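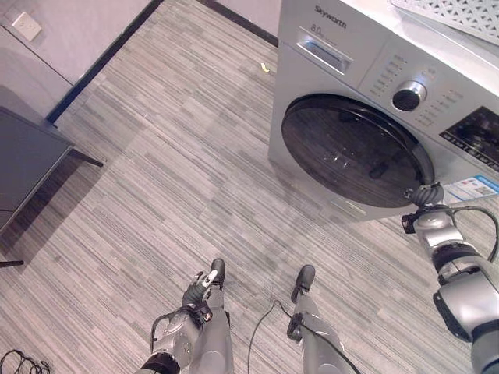 Aba Bawa
Equipment Planning, Botemdale site

Ticket: Laundry task station, spare parts and second washer
Status: Open, waiting on quote
Opened: August 2, 2022

I need to settle the equipment list for the laundry station before the next budget round. The July request was sent back with three questions, so I'm putting the answers here where everyone can edit them.

1. Washer. We have the silver Skyworth front loader, marked 8.0. Barrett asked if a second one has to be the same model. For door work I would say yes. The right hand goes to the lower edge of the door rim, and a different rim means teaching the reach again. Budget line is 800 for the machine, delivery included.

2. Cables. There is a loose bundle on the carpet and more cable running by the legs. I want 4 floor covers and a pack of 20 clips for the arm cables. Dovberg quoted 255 for the lot. Murnel has not answered.

3. Hands. One spare right hand or a full pair? Not decided. Price depends on whether Begay still offers the exchange deal.

Comment – Marcus Delacroix
Fine with the same washer. Please check the door hinge side on the order form before it goes out. Also, does the carpet stay? If we are paying for floor covers they need to be the kind that grip carpet. The Dovberg sheet only mentions hard floors.

Comment – Aba Bawa
Carpet stays for this budget year. I'll ask Dovberg about the backing and hold the order until they reply. Hinge side noted.

Comment – Ingrid Whitfield
Approved for item 1. Item 2 approved up to the quoted amount once the backing is confirmed. Item 3 needs a written price from Begay. I can't sign a line with no number in it.

Comment – Aba Bawa
Asked Begay for both prices, single hand and pair. Jenő has the part numbers and will add them to this ticket.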